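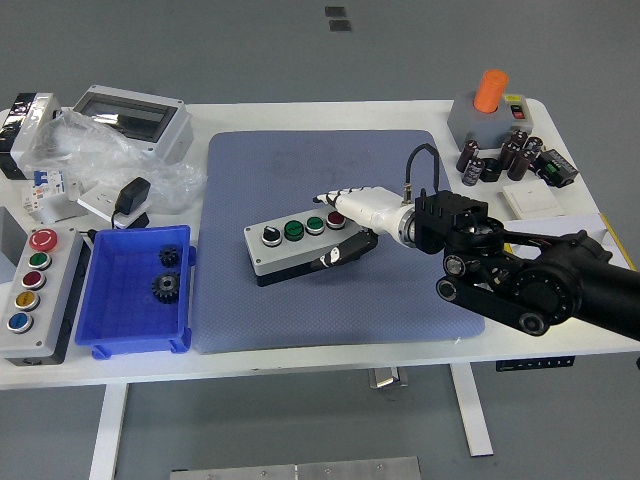
Figure 2. Control box on the desk mat.

4.2 What people remembered about labels

We turn now to the part of the study that gave us the most to talk about over lunch, namely the way people in Ulletow remembered the words on everyday switches and buttons at work. As the reader may recall from the previous section, we had 507 written replies to go through, and a good many of them ran well past the space we had given (one writer carried on up both margins and onto the envelope, for which we were very grateful).

The first thing that struck us was how seldom a label was remembered word for word. People who had spent years at the old Plotis bakery could tell us right away which button started the dough line, and what the foreman used to shout when it was pressed too soon, but when we asked what was printed beside it they gave us "Go," "Run," "Start," "On," and in one lovely case "Begin Please." Of the 115 replies that mentioned the dough line at all, 80 gave a word that does not appear in the bakery's own manual. The local nicknames held up far better. Nearly everyone from the night shift called the stop button "the Zulu," after a dog that used to lie in the doorway and bring all traffic to a halt, and they spelled it the same way every time.

Color came up again and again, usually before any word did. A former packer at Kikero wrote that she "never read a thing in that building, I just went by green and red," and Aarti Dixit, who coded this part of the replies, found the same idea put in many other ways. We are inclined to think that the printed word was read closely in the first week or so on the job and then hardly looked at again, although our replies were all written long afterward and we would not want to lean on them too hard.

There was some friendly disagreement between us over how to treat the nicknames. Sarita Shukla felt they should be counted as labels in their own right, having been passed from older workers to newer ones with such care, while the rest of us had at first set them aside as jokes. We came around to her view in September, after a second reading, and the tables in the next section list the nicknames in a column of their own.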